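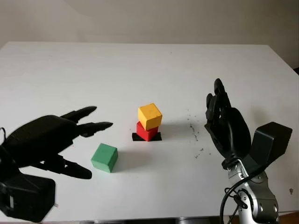 Theerawat Duangkaew still gets to the Caltar packing floor before the coffee is made. He has been there nine years, most of them on the kitting line, putting small parts into trays in the order the customer wants them. In May the company started shifting part of that job to robots, and he asked to be on the team teaching them.

"I thought I'd hate it," he says, laughing. "Then I went home the first night and talked my wife's ear off about blocks!"

Blocks are where every new routine starts at Caltar. Pick one up, set it on another, do it again. The real parts come later.
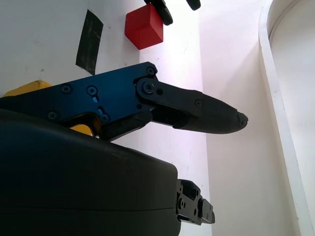
Margaux Lebrun
Staff writer, Plilside Forum

What has changed most, he tells me, is what his hands do all day. "I used to come home with my wrists aching. Now I spend the morning watching grips and writing down what I see, and in the afternoon I'm back on the line with everybody else."

The notes are his favorite part — he fills a page or 2 every shift, and the engineers read them. "They'd ask me, how do you know a part is sitting wrong? I'd never had to say it out loud. You feel it before you see it. So we worked out together how to put that into words."

Not everyone was as quick to sign up. Roughly 30 people work the floor, and some wanted to know what would become of their hours. Theerawat wanted to know too. So far the hours have held, he says, and the night shift has been cut back to a skeleton crew, with the people from it moved to days. He misses a few things about nights, mostly the radio.

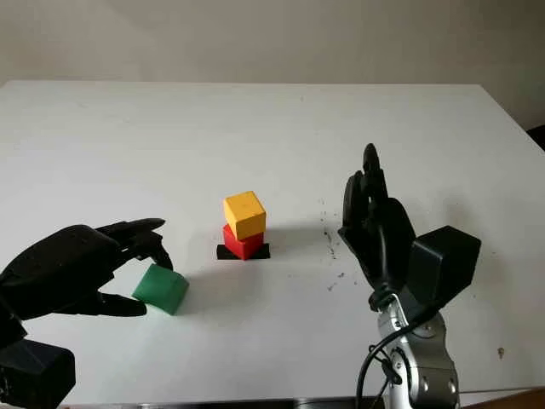

"Patience, that's the thing I'd tell anyone starting," he goes on. "You try one little move over and over, and you change something tiny, and you try again. My daughter learned to tie her shoes like that."

He would like to see more line workers trained for the job, and he has already started showing two of the newer packers how he keeps his notes. One of them draws hers, with arrows all over the page, and he has begun to copy her.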